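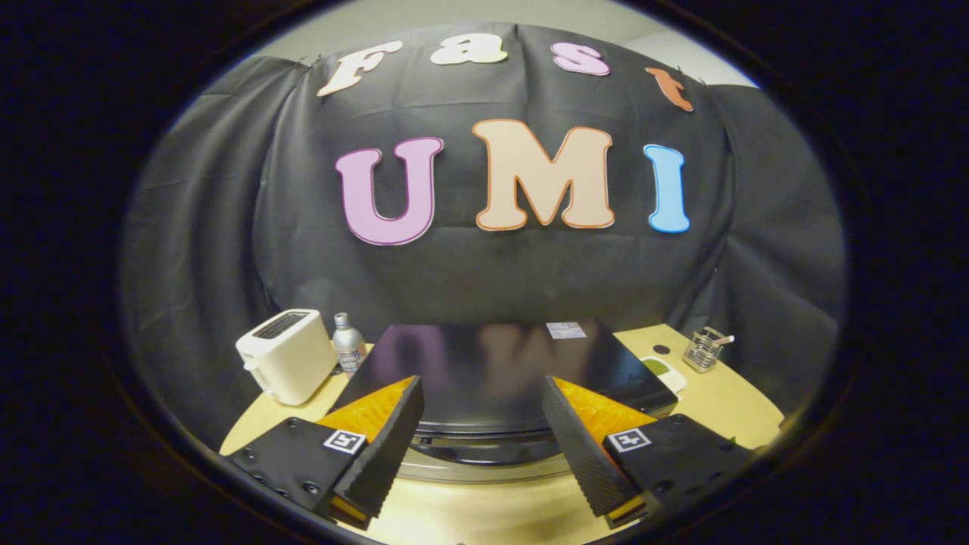 Comment from a reader on the previous edition: the section tells you to clear the meter before logging, but it does not say whether the clock goes with it. I lost a month of readings finding out. Please put that step before the clearing step.

The order of steps has been changed in this edition. Clearing the log on the Tasell plug-in energy meter also clears the clock, the price per kilowatt-hour, and the outlet name.

4. First Set-Up and Logging

4.1 Before you start

You need the meter, the Coman data card supplied in the lid of the box, and a grounded wall outlet. Have a recent electric bill at hand if you want the meter to show cost.

CAUTION: Do not plug the meter into a power strip, an extension cord, or another meter. Do not use it outdoors. Stop using it if the case is cracked or the blades are bent.

4.2 Setting the clock and price

1. If the card holds earlier readings, copy them to a computer now.
2. Plug the meter into the wall outlet with no appliance connected.
3. Wait until the display stops flashing.
4. Hold MODE until CLr appears. Press OK once to clear the log, or press MODE to keep it.
5. Set the hour and minute with the arrow keys. Press OK.
6. Enter the price per kilowatt-hour from the bill. Leave out fixed monthly charges.
7. Give the outlet a name of up to four characters. Press OK.
8. Push the Coman card into the side slot, label facing up, until it clicks.

Note: The clock does not adjust for daylight saving time. Readings taken across the change keep the old time until you repeat step 5.

Note: If code 377 appears after step 8, the card is locked. Slide the tab on the card toward the contacts and insert it again.

4.3 Choosing what to log 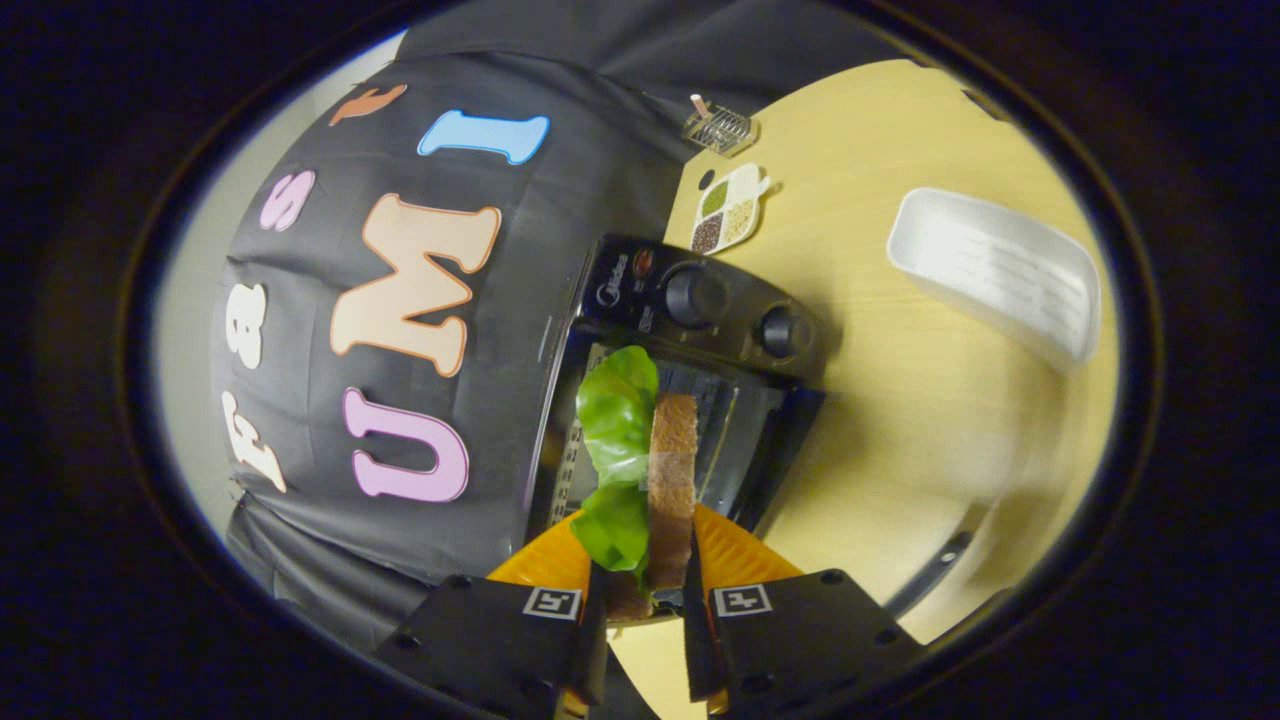
The meter stores one reading per minute in Standard and one per second in Fine. Standard is suitable for loads that change slowly, such as a freezer or a dehumidifier. Fine is intended for loads that a thermostat switches on and off while they are in use. A countertop toaster oven, like the black one shown, should be logged in Fine; in Standard, short heating periods can fall between two readings and the total will come out wrong. Fine fills the card faster, so change back to Standard when the test is finished.

4.4 Running a test

1. Switch the appliance off at its own control.
2. Plug the appliance into the front of the meter.
3. Select Standard or Fine.
4. Press LOG. A dot appears at the lower right of the display.
5. Switch the appliance on and use it in the normal way.
6. Let a Fine test run for at least 22 minutes. A Standard test should cover a full day.
7. Switch the appliance off, then press LOG again. Wait for the dot to go out before you unplug anything.

CAUTION: Do not remove the card while the dot is lit. The file will be left open and the Vevau desktop program will not read it.

4.5 Reading the result

Press the right arrow to step through peak watts, average watts, total energy, and cost. Peak watts is the highest single reading, and a display of 956 means 956 watts. It should not be used to estimate a bill. Use total energy for that purpose.

Total energy is shown to two decimal places. A small load such as a phone charger may show 0.00 for several hours. The value is still being counted.

4.6 Fault codes

377: Card locked. See 4.2.
82: Card full. Copy the files and clear the card from the Vevau program, not from the computer's own delete command.
CLr with no key pressed: The backup cell is flat. Replacement cells are stocked by Skernalcombe under the part number on the rear label. After fitting a new cell, repeat 4.2 from step 5.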